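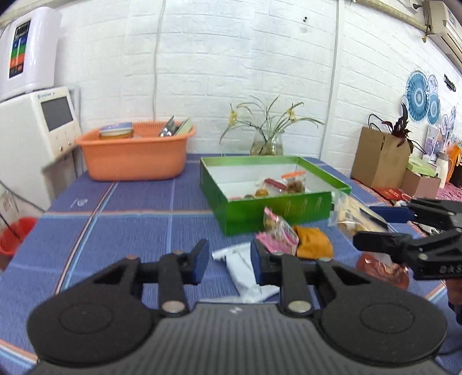
The refill that costs more than the bottle

By Ottilie Marti

March 10, 2019

My grocery store put in a refill wall in January. Dish soap, laundry soap, shampoo, all in big tanks with little taps. A sign over it says shoppers like me have already "saved" 3,225 bottles. I would love to know how they got that number.

I bring my own bottle, I fill it, I pay by weight. And I pay more. The same dish soap in a new plastic bottle sits two aisles over and costs less per ounce. I asked the manager why. He said the tanks are expensive to clean. Fine, but the store no longer buys the bottle, the cap or the label, and I am doing the filling.

Then there are the tanks themselves. They arrive by truck, wrapped in plastic film. Do they go back to be filled again, or do they get crushed out behind the store? The manager didn't know. The company's website has plenty of leaves on it and no answer.

My neighbor Irja Toivonen thinks I'm being sour. A start that isn't perfect is still a start, she says, and she has used the same jar for 212 days. I believe her. I also think Irja would have found a way to use less soap without a wall telling her to.

What I'd ask for is pretty dull – a price no higher than the bottle on the shelf, and a plain line on the sign about where the tanks go. Until then I'm buying the big jug, which lasts me four months.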